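Comment un robot apprend à débarrasser la table

Nettoyer une table, tu sais faire (même si tu prétends le contraire le vendredi soir). Pour un robot, c'est une montagne. Son logiciel doit d'abord percevoir : où finit la table, où commence le gobelet ? Un mouchoir froissé n'a jamais deux fois la même forme, et le verre transparent laisse voir ce qu'il y a derrière. Merci, le verre. 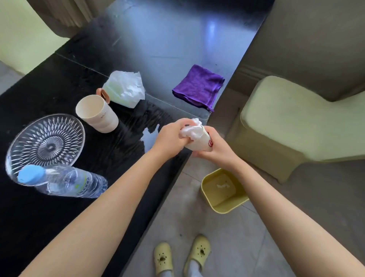
Mais pourquoi ne pas lui écrire la liste des gestes, tout simplement ? demande Tamara.

On a essayé. Chez Gustari, la liste faisait 188 lignes, et il suffisait de déplacer une tasse pour que tout soit à refaire. Alors on montre des gestes humains au programme, qui s'appelle Billum. Il en a regardé environ 700 et cherche ce qui revient : une main tient, l'autre travaille.
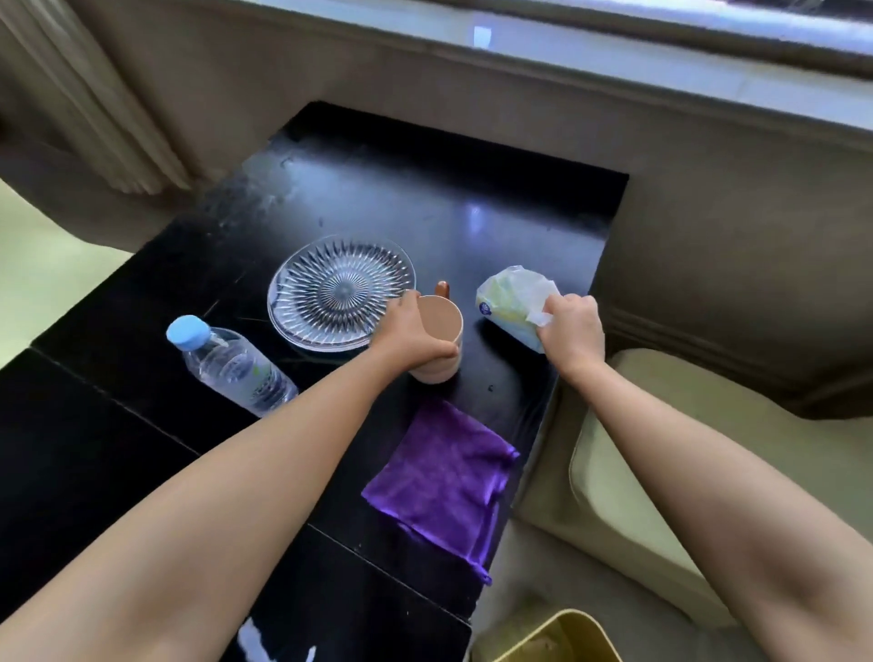

Et s'il copie aussi nos bêtises, objecte Dmytriv, on aura un robot qui pousse les miettes sous le tapis.

C'est un vrai risque. Billum imite ce qu'il voit, y compris la paresse. On trie donc les exemples avant la leçon.

Ensuite vient la planification, c'est-à-dire choisir l'ordre. Essuyer, puis renverser l'eau ? Mauvais plan. Le logiciel compare 4 plans et garde le moins bête. 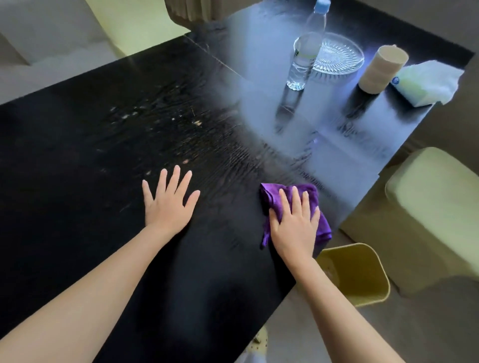 Reste le contrôle : appuyer assez pour enlever la saleté, pas assez pour rayer la table. Le programme vérifie sa force 10 fois par seconde et corrige. Toi, tu fais ça en pensant au dessert.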